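**Can food pantry donations be refused for being past the printed date?**

Posted 6/7/24 in Dreltlow Community Help – Food and Household

Our residents' association collects shelf-stable food for the Katene pantry. At the last delivery, 45 items out of 318 were returned to us on account of the date on the label. Most were canned vegetables and soups in sound condition. We had understood that such dates refer to quality and that the food remains safe afterward. We would be grateful for guidance on whether the pantry is entitled to decline these items, and on how we should sort donations before the December collection.

**Answer 1** (accepted)

A pantry may decline any donation. Each site sets its own intake rules, and these are often stricter than the law requires. With the exception of infant formula, dates on packaged food in the United States are generally chosen by the manufacturer as an indication of best quality.
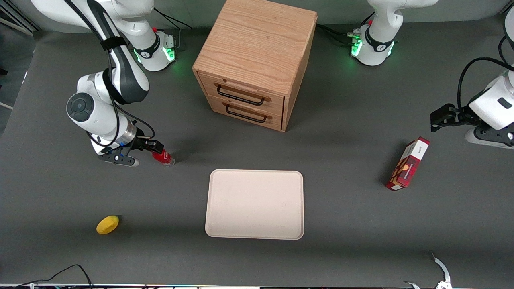 High-acid goods such as tomatoes and fruit lose quality sooner than low-acid goods such as beans, corn and meat. Many pantries therefore keep two separate limits. The Holtotari pantry, for instance, accepts low-acid cans up to 4 years past the date and applies a much shorter period to everything else. Please request the written intake policy from Katene before you print your flyers.

Condition should be checked separately from the date. The following should not be donated under any policy:

- cans that bulge, leak or spurt when opened
- cans with deep dents, or any dent on a seam or rim
- cans with heavy rust that does not wipe off
- items with no label

**Answer 2**

They can refuse. Ours on Ikano Street does the same. Take the returned items home and use them.

**Answer 3**

I would add to the first answer that home-canned goods are normally declined as well – a point often left off collection notices. Baby food should be placed in its own box, as staff must read every date on it.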